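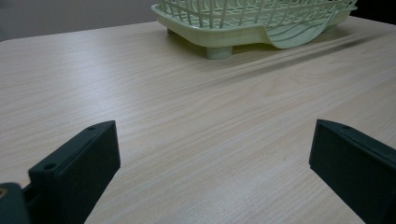
Figure 3. Dish rack on a light-coloured tabletop.

4.2 Drainage and placement of the dish rack

Households in the Lirkstead study differed more in where they dried their dishes than in how they washed them. Of the 40 kitchens visited, 29 kept a rack beside the sink at all times, while the remainder brought one out after meals and put it away again. In the second group the rack was often set on a dining or work table, and its base then mattered a good deal more than it did on a draining board. The rack in Figure 3 is of the type we classed as raised: an open plastic basket over a solid tray, with the tray held off the tabletop by short round legs. Racks of this type leave a gap through which a cloth can be passed without lifting the load, and participants who owned one reported wiping under it more often than those whose tray sat flat.

The solid tray was valued for keeping water off the table, but it also had to be emptied. Twelve households said that they emptied the tray daily. Others did so when water could be seen in it, or when the rack was moved for some other purpose. Qudah's earlier work on shared kitchens in Imley described the same habit and treated it as a matter of neglect. Our interviews suggest a simpler reading. A full rack is heavy and awkward to carry, and most people wait until the dishes have been put away before they deal with the tray.

Surface finish was the other concern raised by those who dried dishes on a table. Several participants placed a folded tea towel under the rack to protect the finish, although this closed the gap beneath a raised base and held moisture against the surface. Two households had stopped using a towel after finding marks on the table. We did not test finishes directly and cannot say how far the marks were due to the towel, to hot cookware or to ordinary wear.

Colour played a small part in the choice of rack. Participants who favoured pale plastic said that it suited a light kitchen, and some of the same people said that it showed tea stains sooner. Cleaning of the rack itself is considered in Section 4.3, together with the cutlery holders and the sink mats recorded during the November visits.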